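Teltix 41 On-Board Charger for Golf Carts and Low-Speed Electric Vehicles

Part no. TX-41
Supplied by Fevley Cart & LSV Parts

The Teltix 41 is a sealed on-board charger for 48 V golf carts, neighbourhood vehicles and light utility buggies. It replaces the separate garage charger and stays with the vehicle, so the cart can be charged from any earthed domestic socket. Rated output is 1000 W. The case has no fan and no vents.

Specification

Input: 220 to 240 V AC, 50 Hz
Nominal output: 48 V DC
Maximum output power: 1000 W
Battery types: flooded lead-acid, AGM, lithium iron phosphate
Case length: 300 mm
Case width: 151 mm
Mounting: four M6 bolts, not supplied
Mains lead: 3 m, moulded plug
Warranty: two years

Charging profiles

Four profiles are stored in the unit. Profile 1 is for flooded lead-acid packs and includes an equalising stage. Profile 2 is for AGM. Profiles 3 and 4 are for lithium packs with 15 and 16 cells in series. The profile is set with the recessed button beside the output lead and is kept when the mains is disconnected. Units leave the warehouse set to profile 1. Do not charge a lithium pack on profile 1 or 2.

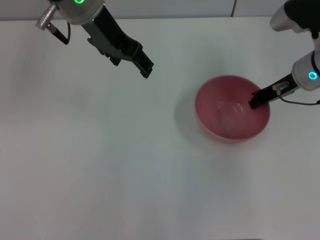
Can the cart be driven while the charger is plugged in?

The interlock wire prevents it once it has been connected to the controller's charge-inhibit input. On carts whose controller has no such input, fit the relay kit listed under accessories.

Fitting

Mount the charger on a flat metal panel, under the seat or behind the rear bodywork. Leave 50 mm clear on all sides. The case can be fitted horizontally or on edge with the leads pointing down. Do not mount it directly above flooded batteries. Isolate the pack before connecting the output lead, and connect the negative terminal last. The output fuse must be within 200 mm of the battery positive.

Compatibility

Direct fit on the Urio two-seat and four-seat carts, using the existing holes in the seat tray. The Urio six-seat needs the offset bracket. Grukodeo utility buggies built with the grey charge socket need the adapter lead; those with the black socket do not. For other makes, check pack voltage and available space before ordering. Not suitable for 36 V or 72 V vehicles.

Accessories

Offset bracket, Urio six-seat
Adapter lead, Grukodeo grey socket
Interlock relay kit
Flush-mount mains inlet with hinged cover
Replacement output fuse, pack of two

Delivery and returns

Stock items are sent by tracked courier. Unused chargers may be returned within 30 days in the original carton. Units with cut or extended leads cannot be accepted.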